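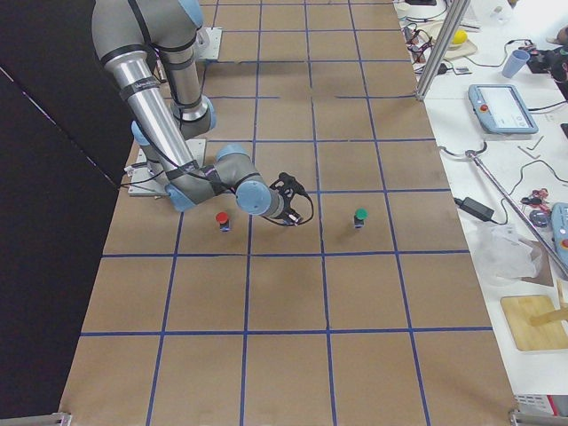
A gray arm with pale blue joint caps over a taped cardboard grid.

The Slow Boat to Sumness

I've paid more for a parking ticket and a sandwich than I paid to sleep my way across the water to Sumness. The fare was $81, one way, with a bunk, and breakfast thrown in if you count a boiled egg and all the toast you can carry (I do!). My friend Kimie Sasaki found it in July while she was supposed to be looking up flights for her mother, and she sent me the link with no message, just a row of exclamation points. I booked it from the dentist's waiting room.

Now, the catch. You have to get yourself to Wullberg first, and the last bus drops you off a good while before they let anyone on board. I spent that time in a café by the ticket office eating fish soup and listening to two truckers argue over whose cabin had the worse pillow last time. They were both still mad about it. The soup was excellent, by the way, and I'd go back for it even if I wasn't catching anything.

The cheap fare puts you on the lowest cabin deck. Mine was number 43, right at the end of the hall, and I shared it with a retired mail carrier named Adi Pattinasarany who had made the crossing so often that he brought his own reading lamp and a bag of clothespins. The clothespins are for the curtain. It doesn't close all the way, and the hallway light stays on all night, so do yourself a favor and pack a couple.

Did I sleep? Sort of. The engine hums, and somewhere past midnight we hit a patch of chop that rolled my water bottle back and forth across the floor until I gave up and put it in my shoe. But then I went up on deck at dawn with my egg, and there were the Sumness islands, all low and green and smudgy, and I stood there grinning like a kid until my hands got too cold to peel anything.

I stayed at the Ogbonna, a guesthouse up the hill from the harbor, where the room was plain and the bathtub was enormous. You can walk to the beach from there in 35 minutes if you take the path behind the church. Skip the road, it's longer and the trucks come through fast. For dinner I kept going back to Wellow, which does a potato pancake I've thought about every day since.

The $81 bunks are on sale until September 10, 2026, and they only put a few on each sailing, so try the midweek ones first. Bedding is included but towels aren't, and you pay extra to bring a bike. Kimie's coming with me next time, and she has already called the top bunk.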